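How Do You Test a Robot's Fingers?

A gripper is the part of a robot that picks things up. Most grippers have two jaws that open and close. Before a gripper is fixed to a robot arm, people often try it out by hand.

At the Busthorpe workshop, two grippers were compared. One is called Mesunness and the other is called Senen. Both have two jaws, but the tips are shaped differently. Each was used on the same set of household objects: cups, spoons, socks and sponges.

A test is simple. The person holding the gripper moves it to the object, closes the jaws, lifts, and counts to seven. If the object stays put, the test is a pass. If it slips, the test is a fail. The result is written down either way. The workshop has now recorded 2,133 lifts.

Hard objects are easy to grip because they keep their shape. Cloth is more difficult. It bends, folds and lies flat, so there is very little for the jaws to hold.
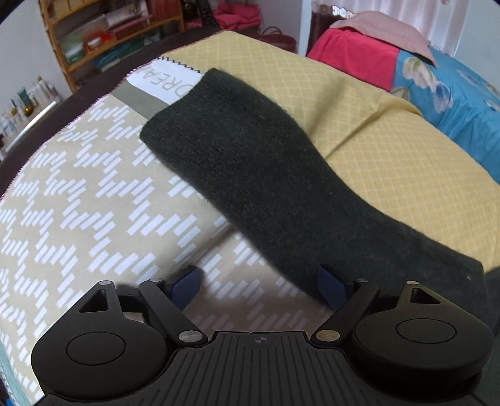

With a sock, the jaws must come down close to the bed on both sides of the cloth. Too high, and they shut on air. Too low, and they may pinch the sheet as well.

The angle matters too. Try it yourself with your finger and thumb. Pick up a sock from the side, then from straight above, and see which way lifts less of the bedding.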